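Encombe Opens Household Handling Floor to Visitors

Jukedix to publish first cloth-handling task set in March

WURKAU, 10/21/21 - Encombe held an open day today at its household handling floor in Wurkau. Visitors from manufacturing, commercial laundry and university engineering departments watched operators carry out bedroom and laundry tasks with hand-held grippers, and were shown how recordings from those tasks are prepared for use in robot training.

The program on show is Jukedix, a joint project of Encombe and the engineering firm Papadakis. Encombe runs the floor and the recording work. Papadakis designs the gripper linkages and supplies replacement fingers, base plates and fasteners.

The open day was divided into 4 sessions, each limited to 50 registered visitors. Each session began with a short safety talk, moved to the bedroom and laundry area for live work, and closed with a technical review in the adjoining meeting room. The session content was the same throughout the day.

Cloth was chosen as the subject of the live work. A rigid object keeps its shape when it is picked up, and a grasp can be planned from its outline. A garment or towel changes shape as soon as a finger touches it, and the same item seldom lies the same way twice. The grasp point has to be selected again on each attempt, and a fold that looks secure from above may contain only a single layer.

Operators worked at the bed with two-finger grippers held in the hand. The fingers are curved and narrow toward the tip, which allows a fold to be taken without pressing the whole gripper into the bedding.

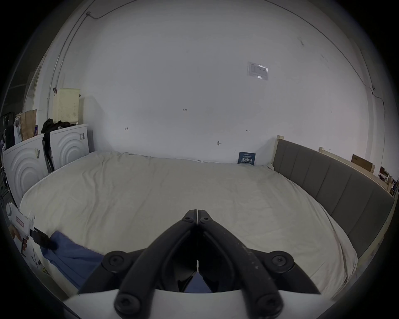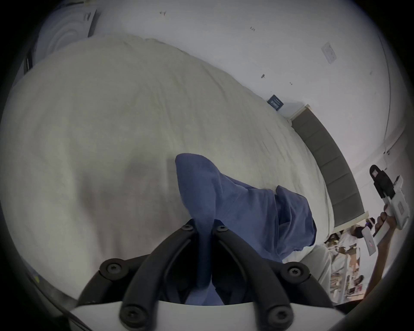
The operator's choice of approach angle was discussed in each session. A steep approach gives the camera a clear view of both fingertips but tends to push the cloth into the surface under it. A shallow approach slides under the fold more easily, at the cost of hiding one fingertip for part of the movement. Jukedix operators are trained in both and are asked to vary them across a shift, so that the recorded set doesn't lean toward a single habit.

Soft surfaces add a second difficulty. On a table, the height of the work surface is fixed and can be measured once. On a bed, the surface gives under load and recovers slowly. Papadakis engineers described changes made to the finger linkage to deal with this. The current version closes with less travel at the tips, and the outer joints have been moved away from the work to keep them clear of bedding. The fasteners are standard socket-head screws, and a finger can be exchanged in 5 minutes with one hex key.

The technical review covered the handling of recordings after a shift. Each recording is checked for a usable view of the grasp, trimmed at the start and end, and given a short written task label. Recordings in which the grasp fails are kept and labeled as such. Encombe reported that 429 cloth-handling recordings have passed review to date. Recordings that don't pass are returned to the operator with a note on the cause, most often a hand or sleeve covering the fingertips.

Visitors asked whether the results from hand-held grippers carry over to a powered arm. Encombe stated that the finger geometry is the same in both cases and that the main differences are in speed and reach. A person can shift their weight, lean over a bed or change hands, and an arm on a fixed base can't. Task labels therefore include a field for movements that exceed the reach of the arm used in later testing. No powered arm trials formed part of the open day.

Questions were also raised about the choice of furnishings. The floor uses ordinary household furniture and appliances, and items are moved between shifts. Lighting is left at normal room levels.

The first Jukedix task set will cover picking up, moving and laying down single cloth items on a bed. It will be released in March to organizations registered with the project, together with drawings of the gripper fingers and a parts list. Folding and machine loading are planned for a later set, and no date has been fixed for it.

Requests for group visits should be sent to the Encombe visitor desk in writing, stating the size of the group and its technical field. Visitors must wear closed shoes and are asked not to touch items in the work areas.

About Encombe
Encombe operates recording and test floors for household automation and is based in Wurkau.

About Papadakis
Papadakis designs and manufactures gripper linkages and small mechanical assemblies for research and light industrial use.

Press contact: Encombe Press Office, Wurkau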